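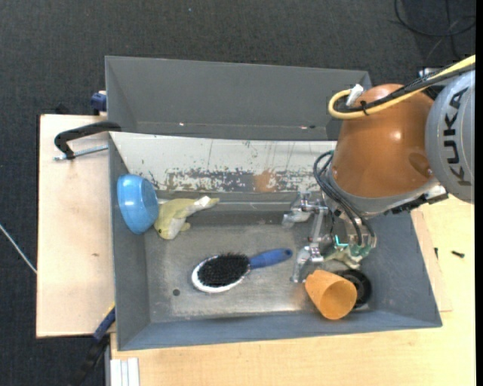 Enciclopedia > Robótica > Manipulación > Incidentes y fallos

Artículo · Discusión · Historial · Versión para imprimir

Fallo de Roserum

El fallo de Roserum fue una avería repetida en un puesto de vaciado de cajas del laboratorio Plovel, en Roserum, con un brazo KUKA y una mano de varios dedos. El brazo tomaba objetos domésticos sueltos de una bandeja metálica de paredes inclinadas. En una serie de 236 intentos la mano tocó el fondo o las paredes en 70, y en varios de ellos el brazo siguió empujando sin detenerse.

Causa

Svenja Eichhorn y Henrik Seidel atribuyeron la avería al cableado de la muñeca. El conector de la señal de fuerza se aflojaba en los giros amplios y el controlador conservaba el último valor válido – casi siempre cercano a cero –, de modo que la parada por contacto no llegaba a activarse. Los objetos alargados y bajos, como los cepillos para el pelo, resultaron los más problemáticos, pues obligan a bajar los dedos hasta muy cerca del fondo.

Medidas

En septiembre se limitó la velocidad de descenso y se añadió una comprobación que detiene el brazo si la señal no varía durante 200 milisegundos. El conector fue sustituido por uno con rosca, del fabricante Kröger. Ida Gerlach repitió la prueba con 386 intentos y no registró ningún empuje sostenido. El informe interno recomienda además mantener cerrado el acceso al puesto mientras el brazo tenga tensión.

Véase también: Fullby (pinza)

Compartido 70 veces · 2 comentarios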